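Giving up the car, month by month

I sold the car in March. The repair bill came to more than I wanted to spend, and I live a short walk from the Branstead bus, so I decided to try it.

The first weeks were mostly timetables. The bus to Avdale is the 9, and after seven in the evening it comes once an hour. I missed it twice and walked home both times. After that I kept a copy of the times by the front door.
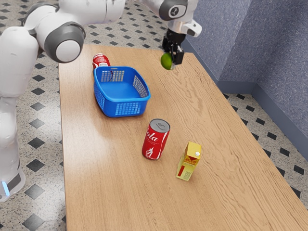 Sinan Güler wrote in to say the 9 is fine until it snows, and then you may as well stay home. He kept his car for winter only and pays for insurance by the month. I looked into that, but I had already signed the papers.

Groceries took more planning. I used to do one big shop on the weekend and fill the trunk. Now I go on Wednesday after work and again if I run out of milk. I buy less, and I throw out less too. The heavy things, like flour and cat litter, I order from Girkano once a month. 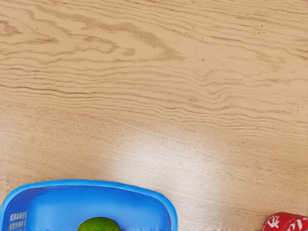
The savings are real but smaller than I hoped. I set aside 1,000 for taxis and rentals for the year and have used more than half of it, mostly on trips to see my mother. Her town has no train, and the last bus leaves at five.
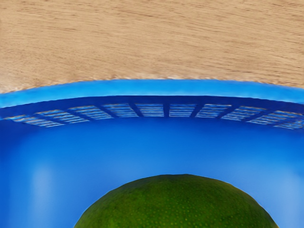
I've asked her to come to me more often. She says she'll think about it. For now I rent a car when I go, and I try to stay two nights so it feels worth the money. The next trip is already booked.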